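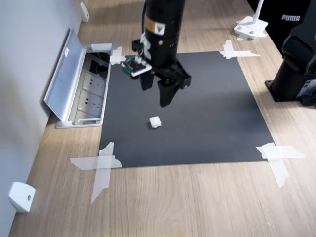

A small white piece on the dark mat, easy to find with the eyes.

Small parts on a light wooden table

I do small repairs at home in Neltomport, and for a long time I lost many little things on the table. Light wood is nice, but a pale piece disappears on it. Now I use a dark gray mat from Dudmont. It is matte, so the lamp does not shine back too much.

Put the tape across the corners, two strips in a cross. Press from the middle to the outside. In March I changed the tape after 5 weeks and it left no glue, but please try first on a hidden place.

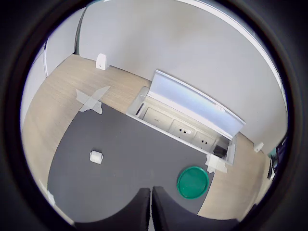 If your table has a socket box in the top, keep the mat beside it and never over the lid. You want to open it without lifting all your work. Crumbs also like to go inside, so I close the lid before I brush the table.

For the smallest pieces take a shallow dish with a rim. A lid from an old jar is also good, 13 cm is more than enough.

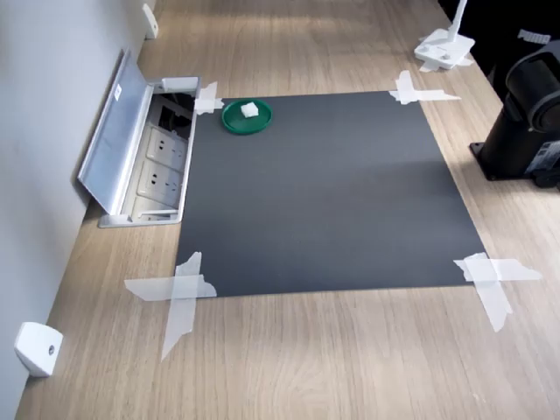 The white cube in its green dish, at the corner of the mat near the sockets.

Wipe the mat with a damp cloth and let it dry 20 minutes before you put paper on it.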